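**Two-arm whiteboard work: where we have got to**

The short version for anyone who missed the June update: the method Samran Petchrat and Shengli Tian have been trying on the Curkex cell works better than the one it replaced, and it needs fewer demonstrations than we planned for. The longer version follows. A full write-up will go on the Distano pages once the figures have been checked a second time.

The task is handling a small whiteboard with both arms at once. One arm takes a corner, the other takes the far side, and between them they have to lift, tilt or turn the board without twisting it or dropping it. A board is a good test because it is stiff. If the two grippers disagree by even a little, the board passes the error straight from one arm to the other and something slips.

Our old approach, Skasow, treated the arms as a pair of separate learners. Each had its own policy, trained on its own half of the recordings, and the two swapped positions as they went. It coped well with soft things such as cloths. With stiff objects it was poor. One arm would start a lift a moment early, the other would correct for it, and the pair would end up rocking the board until one of them lost its grip.

The new approach, which we are calling Xue, uses one policy for both arms. It predicts a short run of movements for the pair together, then carries out the first part of that run before predicting again. Shengli's main change was to the training loss. As well as penalising each arm for straying from the demonstration, it now penalises any change in the distance between the two grippers while both are holding the board. That extra term is switched off when either gripper is open, so the arms are still free to approach in their own time.

We collected 2,000 demonstrations for the first round. Samran then trained again on smaller and smaller portions to see where the results fell away. They held up much further down than we had expected, although the smallest portions gave jerky approaches and we would not use them in practice. Recordings where the board began at an odd angle turned out to be worth more than tidy ones, so the next round will have a higher share of those.

For testing we used 17 starting positions, none of which were in the training data. Xue finished the task from 15 of them. The 2 failures were of the same type: the second gripper closed short of the board edge and the policy carried on as though it had hold. There is no check for a missed grasp at present, and adding one is the next job.

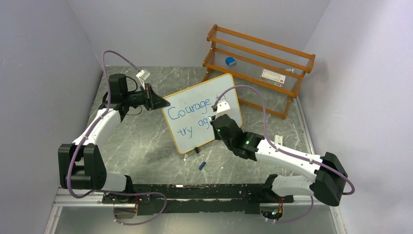 **Does the writing on a board affect the result?**

It makes very little difference. We ran the same tests with blank boards and with written ones, and the policy did equally well on both. Changes in lighting matter far more, especially glare off the white surface.

Two other points for those using the cell. Please leave the gripper offsets as they are until the repeat tests are finished, as even a small change means recalibrating both arms. And if you have other flat, stiff objects we could try, such as trays or picture frames, let Samran know what size they are before bringing them over.

The training settings are in the shared Xue folder, dated 17/08/2025. Older copies use the previous loss and should not be mixed with the new recordings.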